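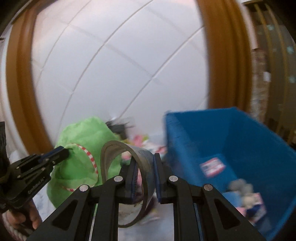 Chapter 7
Grip Loss and Pinch Injury in Parallel-Finger Grippers

Learning goals

After reading this chapter, students should be able to describe the common ways in which a two-finger gripper loses an object, tell a slip from a release, and write a fault report that another technician can use.

7.1 A Case from Torport

In July, a sorting cell at the Torport returns center dropped a roll of packing tape from a height of 40 inches. The roll struck the edge of a bin and bounced into the walkway, where Farhad Rashti, a technician on the evening shift, stepped on it and fell. He was off work for two weeks. The cell had completed 1,870 picks since its last inspection, and its log showed no fault of any kind.

The review was led by Mahsa Safavi, who was then safety engineer for the site. Her report found that the controller had recorded a good grip at the moment the fingers closed and had not checked again during the lift. One pad had worn smooth along its lower half. The fingers were still pressing on the roll when it began to turn, and the turning carried it out of the jaw. The report classed the event as a slip. An earlier entry by the shift lead had classed it as a release, and the first repair was therefore made to the wrong part.

7.2 Why a Roll of Tape Is a Hard Object

A roll of tape has a simple shape, yet it can be held in several ways. The fingers may close across its full width, across its outside diameter, or on the wall of the ring, with one finger inside the core. In the opening photograph, the roll stands upright and is pinched through its wall between two ridged blue pads. A wall grip needs only a small opening of the jaw. It also leaves most of the weight of the roll away from the pads, so that a quick movement of the arm can cause the roll to swing.

Soft goods present a different problem. A plush toy yields as the fingers close, and the force at the pads rises slowly. Settings chosen for a firm object may report a poor grip on a soft one, and operators are sometimes tempted to lower the alarm limit until the reports stop. The Kurwood incident, discussed in Section 7.4, began with a change of this kind.

7.3 Terms Used in This Chapter

Slip: movement of the object against the pads while the fingers remain closed.

Release: opening of the fingers, whether commanded or not.

Pinch point: any place where moving parts can close on a hand, including the gaps between the linkage plates.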